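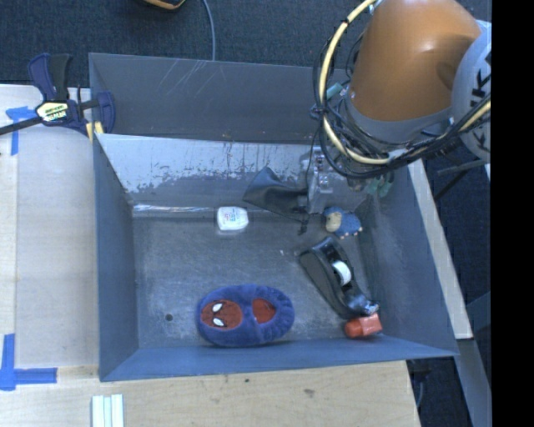

Start > Who we are > About Zitico

About Zitico

Zitico is a small school for people who want to learn to look at the sky. We teach about halos, rainbows, coronas, glories, twilight colors and the other things that light does in the air when it meets ice or water. We do not make weather forecasts, and we don't teach astronomy, although some of our students come to us from there and bring their good habits with them.

The school was started by Aníbal Guzmán, who is still the main teacher and who is writing this page. I say "we" in most places because I do not do the work alone, but when there is an opinion, it is usually mine.

How it began

I grew up in Ospina, a town on a high plain where the mornings of the cold months are very clear. One November, when I was still a student of physics, I was waiting for a bus and I saw a ring around the sun, with a bright spot at each side. I had passed my optics exam some months before. I could write the law of refraction without thinking, and I did not know what I was looking at. It took me the full evening in the library to learn that the ring was the 22-degree halo and the two spots were sundogs, made by flat ice crystals that fall almost horizontally through the air.

After this I began to keep a notebook. Each time I saw something, I wrote the hour, the height of the sun, the kind of cloud, and a small drawing. The notebook has now 685 entries. Some are very poor, especially from the first winter, when I called everything a corona. I still use the bad ones in class, so that students can find the mistakes.

What we teach

The basic course is called First Light and it takes four weeks. In it you learn to measure angles in the sky with your hand, to recognize high, middle and low clouds, and to decide if a color comes from ice or from water drops. There is a little geometry. If you remember what a triangle is, you will be fine.

The second course, Ice, is for people who finished the first one or who can show us their own notes. We speak there about crystal shapes, about the upper tangent arc and the circumzenithal arc, and about why the rare arcs are reported so much more often by people who look up every day. The students also grow frost on a thread at home and draw it with a hand lens.

Between the two courses there is a long weekend at Uleo, our mountain house. It stands over a valley that fills with fog on many autumn mornings. We get up before the sun, walk to the ridge and wait with the sun at our backs, to look for a fogbow or a glory on the fog below. I can't promise either. In two of the last autumns we had only rain, and the groups stayed inside, drank a lot of tea and discussed raindrops. People who went on one of those weekends may come again without paying.

How the lessons work

Groups are small. Each student sends one observation every week, and a teacher answers it in writing. This is slow work and it is the reason we accept few people at a time. A photograph is welcome but it doesn't replace the notes. Cameras change the colors, and wide lenses change the angles, and the photograph does not say what the wind was doing.

We ask everybody to cover the sun with a roof, a tree or a street lamp before they look near it. Sunglasses are not enough. Students who use binoculars near the sun are asked to leave the course, and I have had to do this one time.

The Tustex archive

All the observations of our students, if they agree, go into an archive we call Tustex. You can search it by phenomenon, by month or by height of the sun. Every entry carries a mark that tells how sure we are: certain, probable or open. I am fond of the open ones. There is a pale arc from a student in a fishing village that I have tried to explain for years, and I have changed my mind on it more than once.

The archive is free to read. If you want to use entries in a publication, please write to us first, and name the observer and not only the school.

Who can come

Adults of any age, and young people from 14 with the permission of a parent. You don't need a special place to live. Several of our best observers see the sky only from a kitchen window or from a parking lot. Students with low vision have also taken First Light with us, working with a partner, and we can send the materials in large print.

The lessons are given in English and Spanish. My English is learned from books, so if a sentence on this site is not clear, please tell me and I will repair it.

The next First Light group begins on 12 January 2026. To ask for a place, write us a few lines about the last thing you noticed in the sky. It can be an ordinary cloud.

Contact | © Zitico School | Back to top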